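About Us

Hi, and welcome to Trunico! I started this place as a supper club in my own dining room in Mornstead, with eight mismatched chairs and one very patient oven. People kept asking if they could bring a cousin (or three), so we moved into the old Parisi bakery on the corner and put in proper tables.

These days we seat up to 143 for weddings, retirement lunches and the odd rowdy birthday, and we still cook the way I did at home. Soup from scratch, bread the same morning, and a lemon cake I refuse to take off the menu.

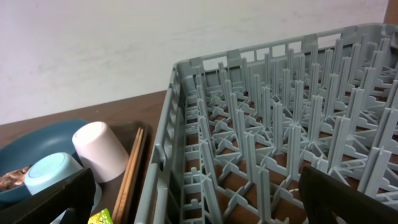 We also run cooking classes, which I love more than almost anything else we do. Each one lasts five weeks and takes 14 people, and you eat what you make. Total beginners are very welcome. I burned rice well into my thirties!

Most of our vegetables come from Arnent, a small farm just up the valley, so the menu shifts with whatever they're picking. June is my favorite month for it – peas, strawberries, the first little zucchini.

If you're planning something, come by after 3 p.m. when the lunch crowd thins out. I'll put the coffee on and we can talk food.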